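Fikov pulls handheld grippers after grip pads slip loose

Fikov has told the people who collect training data for it at home to stop using its handheld grippers while it looks into a fault in the finger pads. The company says the problem is minor. Some of those holding the tools disagree.

The notice, sent in February, says the rubber pad on a finger can shift under load and expose the bare end of the jaw. Fikov counts six reports from a batch of 100 grippers and calls the risk of injury "very low." It did not say how many of those users had been asked to check their tools before the figure was put together.

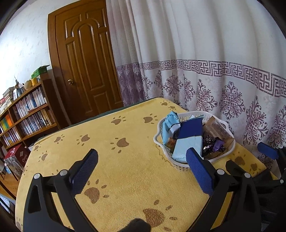 Fikov's explanation leans heavily on wear. Product manager Carmela Marín said the pads loosen when users squeeze too hard or skip the weekly check, and that a quick look is enough to catch trouble. Maybe so. But the textured blue pads sit right at the tips of the jaws, and the screws easiest to spot are on the linkages behind them. Tightening those does nothing for a pad that is coming unstuck, according to Abilio Villanueva, a repair technician in Salcedo who has taken two of the returned units apart. He blames the adhesive.

Marín would not name the adhesive or its supplier. She said lab tests showed the bond holding through a full work shift at normal room temperature, but the company declined to share the results.

Da-eun Kong, who sorts groceries and household items for the project, said a pad slid off as she closed the jaws on a glass jar. The jar broke and she cut her thumb. Her report was logged as "cosmetic," she said, and changed only after she complained.

Fikov says replacement fingers will ship free of charge. It has not said whether they will use a different glue, or whether collectors will be paid for the time they are idle.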